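Skastent Home Robotics Board
Teaching by hand > Kitchens
Thread started by pinchandplace, Thursday, 7.40 pm

pinchandplace wrote:
Evening all. I've been doing kitchen tidying with the hand-held grippers, the plan being to train a policy for my Rieger arm once I've got enough of it. I'm aiming for 1000 episodes across the whole kitchen, which sounded perfectly sensible before I started and now sounds like a prison sentence. I've got 128 so far and my thumbs hurt!

The bit I can't settle is the rubbish. Wrappers and bags go off the worktop and into the bin, and the bin lives on the floor below, so every single go is a reach up, a pinch and then a long swing down. Do you lot cut that into separate tasks, or teach it as one long movement? 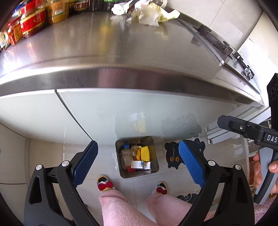 Bin on the tiles, wrappers still up on the steel.

I've been doing it in one go so far. My worry is the middle part, when the worktop has left the view and the bin hasn't come into it yet.

brultonberg_bev wrote:
One go, definitely. I split mine up last winter and the arm learned two lovely tasks and then sat between them like it was waiting for a bus. The swing down is part of the job. If you do the long move at a steady pace it copes fine – what it hated was me dithering halfway.

Also, do you always start from the same place? Vary it. Mine could only find the bin if the bin was on one particular tile.

usent_mk2 wrote:
Going to disagree with Bev. With 128 episodes I'd split it. Long tasks need loads more data and you'll be re-doing the whole swing every time you fluff a pinch. Teach the pick on its own till it's solid, then the drop. You can stitch them later with a few full runs.

And that floor mat next to the bin would bother me. Dark bin, black mat, side by side on pale tiles. I had a policy that happily posted things onto a doormat.

brultonberg_bev wrote:
A few full runs won't do it, I tried! And leave the mat where it is. If it's going to be there when the arm's working then it should be there when you're teaching. Shift it about a bit between sessions by all means. I like the cat ears or whatever they are, by the way, where do I get one?

pinchandplace wrote:
Ha, the mat stays, it's more popular than I am in this house. I do move the bin now and then but probably not enough, so that's a fair cop.

Next question while I've got you. Paper towel. I can pinch it all right but I never know how much to grab. I've been going for a corner and letting the rest stick out.
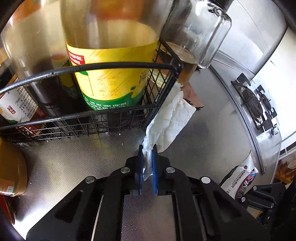
Towel by the corner, next to the oil and the rest of the bottles.

The fingers hold it fine like that. What I don't know is whether the arm will cope with the long end waving about near the rack, and there's the hob on the other side too. There are a few crumbs below the basket I'd like it to wipe up eventually, but one thing at a time.

usent_mk2 wrote:
For throwing away, corner's fine. For wiping, grab nearer the middle or you're just dusting the worktop with a flag. Keep those as two different tasks with two different names, please, I've seen people mix them and then wonder why the arm wipes the bin.

rackandruin wrote:
Long-time lurker. The wire basket would worry me more than the towel. Thin black wires and black gripper, and glass in there as well. I'd pull it back from the edge and do 15 slow ones close to it before anything quick. Mine clipped an oil bottle in the first week and I was mopping till midnight.

brultonberg_bev wrote:
Agree about the slow ones. I'd still not move the basket though, same reason as the mat. You'll end up with a robot that only works in a show home.

rackandruin wrote:
You can move it back later, once it's stopped knocking things over! I'd sooner have a show home than a floor full of oil.

pinchandplace wrote:
Right, I'm going to leave the basket alone but go slow near it, and I'll try Bev's way on the bin for one more evening. If it's still daft at the halfway point I'll split it and usent can say told you so. I'll do the towel in 3 batches: corner, middle, scrunched in a ball. Does anybody bother keeping the fluffed grabs, where you miss and go back for it?

usent_mk2 wrote:
Keep them if you recovered and carried on. Bin them if you stopped to swear.

Contact the moderators | © Skastent Home Robotics Board | Back to top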